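List: storage-and-handling
Subject: Re: Mixed contents in grey bins - wear and layout
Sent: Thursday, 14:10

> We have 117 of the grey bins on the Tritex shelving and are deciding
> whether to line them before the new stock goes in. Two questions.
> Does the scuffing on the bare plastic matter for small mixed goods,
> and how many loose items do people put in one bin before it becomes
> a nuisance to find anything? Ours are 300 mm deep.

On the second question first. We settled on 6 items per bin for mixed goods and have kept to it since the Akus shelving went in. Above that, things lie on top of one another and the count sheet is wrong by the end of the week. The limit assumes items of hand size. For anything flatter you could go higher, but we have not bothered to keep two rules.
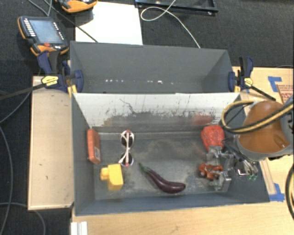

Stostton, February

Six in the front bin: the narrow orange-red box, the sunglasses, the yellow block, the aubergine, the round red speckled one and the lumpy reddish-brown toy. The box is upright near the left wall and the sunglasses have their arms folded. We ask for both, as a narrow box laid flat takes the floor space of two items and open arms catch on everything.

On wear: the far inner wall has dark scrapes across its lower middle and the floor has gone cloudy. That is typical of our older bins. I have looked at 459 of them over two stocktakes and found none that had worn through. The marks do not wash off - we tried the Torres cleaner, and plain washing-up liquid did as well for less money.

I would not line them. Our trial liners took up to 6 mm off the usable width, and the corners lifted within a month. Small things then went underneath, and the sunglasses in particular came out scratched. If you must protect lenses, use a soft pouch per pair and leave the bin bare.

One point on your shelving. Our bins stand with the long edges together, one behind the other. Check that the Tritex shelf is deep enough for that before ordering, including the rim. Ours was short on two bays and we had to turn the bins round.

I can post the count sheet if it is any use.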